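Trultudon shoe shelf notes – README
Last edited April 2026, Kirstin Tosh

What this covers
Putting away a pair of sneakers: bag, table, two-tier rack. The set has 329 entries, 50 of them on shoes with light uppers. I was asked to call it a guide to shoe storage. I don't think it is one yet, so the title stays modest.

Shoes
White, low maintenance according to the Bererer sheet. I doubt that. Suede at the heel picks up dirt faster than anything else on a shoe, and pale rubber isn't far behind.
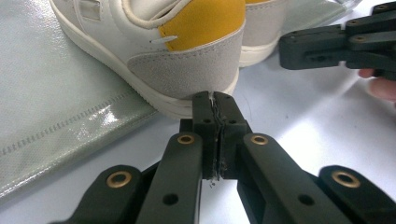
Heel side of the pair, yellow collar over light gray suede, with the silvery bag alongside.

Bags
Every entry has a field called "bag_used". Treat it with suspicion. It was filled in from memory for 13 entries, and it doesn't separate a shoe kept inside a bag from a shoe parked on top of one. Claims that a bag keeps suede clean come from the Hyvönen notes, which give no comparison.

Rack
Thin metal tubes, flat gray shelves, open space between the tiers. The field "tier" takes 1 (lower) or 2 (upper). Shoe height was never recorded – a high-top may or may not fit below, and I wouldn't guess from these notes. 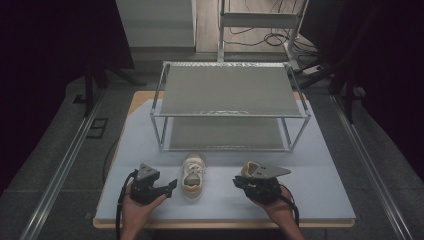
Ngân Võ disagrees with the tier field altogether: people put shoes wherever there's a gap, and a number won't tell you if they could find them again in December.

Fair enough. The field stays in for now, mostly to keep old Kasness exports readable.

Known gaps
No boots. No sandals. Laces are marked "tied" or "untied", with nothing for half-done.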